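Homecoming at Rastdale: was it worth the drive?

A few people in the alumni group asked whether they should bother with the October open house next time, so I said I would write up how it went. I graduated from Rastdale 13 years ago and had been back exactly once, to pick up a transcript. I went this time because the invitation promised "a first look inside the new Heywood building" and dinner with the dean, and I had a free weekend.

Check-in was in the old gym lobby. You used to get a name tag with your name and your year. Now you scan a code, which opens an app called Vidik, and Vidik wants your employer, your job title and whether you are "open to mentoring" before it will let you have a tag. I left the employer line blank and it would not go through. The student at the desk told me to type a period. I typed a period, and my tag printed with a period on it, right under my name. At least two of the people I talked to later had one as well.

The tour left half an hour late. Heywood is the building that went up on the old tennis courts, and it was the reason given for the last three fundraising letters, so I was curious. From the outside it's good. The brick matches, and they kept the row of maples along the path. Inside, we saw the entrance hall, a lecture room, a staircase we were told was designed for "accidental conversation," and the door to the labs. The labs were locked. Our guide was a very pleasant sophomore who couldn't say when they would be open, and when someone asked which departments would be moving in, she said that was still being looked at. I wrote that down because the letter I got in the spring listed them by name.

The lecture room seats 224. I know this because it came up in the welcome, on the tour and again at dinner. It's a nice room with decent chairs and an outlet at each seat. I would have been more impressed if I hadn't spent four years in the old one next door, which was rarely full and is still standing, now with a sign saying it can be rented for events.

After the tour there was a session on "staying connected," and this is where I got grumpy. I was expecting something about the alumni library card, which stopped working for me a while back, or the career office. We got a slide show about Funance, the college's new giving platform. You link a card, it rounds up your purchases, and the change goes to the school. The speaker called it effortless. A woman near the front asked what share of each gift goes to the platform, and he said the fees were competitive. She asked again, competitive with what, and he said he would follow up by email with anyone who wanted the details. I put my address on his list. So far I've received two emails, both asking me to link a card.

To be fair, the afternoon had its moments. The biology greenhouse was open and not on the schedule at all, and the man watering in there talked to us longer than any of the official speakers did. The student radio station still has the awful couch. Callum Clegg from my dorm floor turned up, and we walked down to the creek and skipped the group photo. He has been to several of these and says you should treat the program as a list of times when the rest of the campus will be quiet.

Dinner was in the dining hall, buffet style, at round tables sorted by decade. The chicken was fine. The vegetarian choice ran out before our table was called up, even though we all had to state our meal when we registered. The dean spoke for a good while and took three questions, one of which was a compliment. I asked about the library cards. He said it was a great question and that the team was working on it. I have no reason to think he was making that up, but I'd like to know who the team is.

They put us up in the dorms if we wanted, and I did want, since the motel by the highway had tripled its price. The room was clean and the mattress was the one I remember. Bring your own towel, whatever the confirmation says, and a pillow if you care about your neck. Parking is free until Monday morning but you have to move your car out of the north lot by eight at night, and the sign telling you so is on the far side of the lot.

Would I go again? For the program, no. If enough of us pick the same year, I'd make the trip for the company and pay for my own lunch in town.
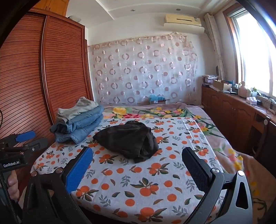 If you do sign up, do it by phone. The office picks up in the mornings, and you can tell them your meal choice and skip Vidik until you get to the desk. And if anyone gets a straight answer on the Funance fees, please post it in the group.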